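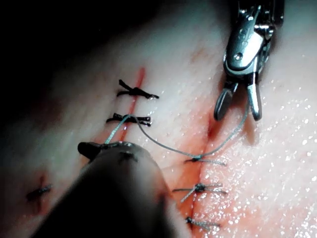

Figure 1. Thread lying across the tissue, with the thin red incision at left of centre.

Suturing a straight incision: report on the spring project
Thulani Du Plessis, Stircombe

2. Method

The task was to close a straight incision with single stitches, each tied before the next one was started. I made 31 stitches in four weeks. After every stitch I wrote down the distance of the needle entry from the edge of the cut, and if the knot stayed flat. My first notes, from March, are less complete than the others, because I had not yet decided which measurements to keep. They are left out of the comparison in section 3.

The needle is curved and must follow its own curve through the tissue. When I pushed it straight, the hole became wider than the thread and the edge was pulled up. It took me many stitches to learn to turn it and to stop pushing.
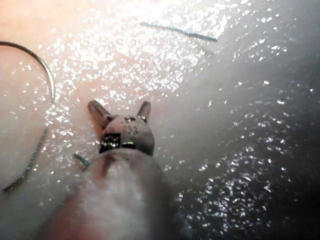
Figure 2. Curved needle with the braided thread at its end. The jaws are open and away from the needle.

For the grip I followed the advice in the Cavalcanti course notes, which is to hold the needle a little behind its middle. Near the tip it is easy to aim, but there is not enough length left to come out on the other side.
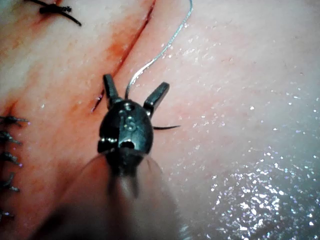

Thread length was the part of the work that I planned badly. I began with long pieces to save time, and the loose end was often lying over the place where I wanted to enter. A shorter piece is easier to keep in view. One can follow the thin grey thread where it rises between the two open jaws, and the red line of the incision is close to the tip of the left one, so a long loose end could easily cover it. For the later stitches I cut the thread shorter and moved the free end to the side before each entry.

3. Results

The later knots were flatter than the early ones, but the distance from the edge still varied more than I wished.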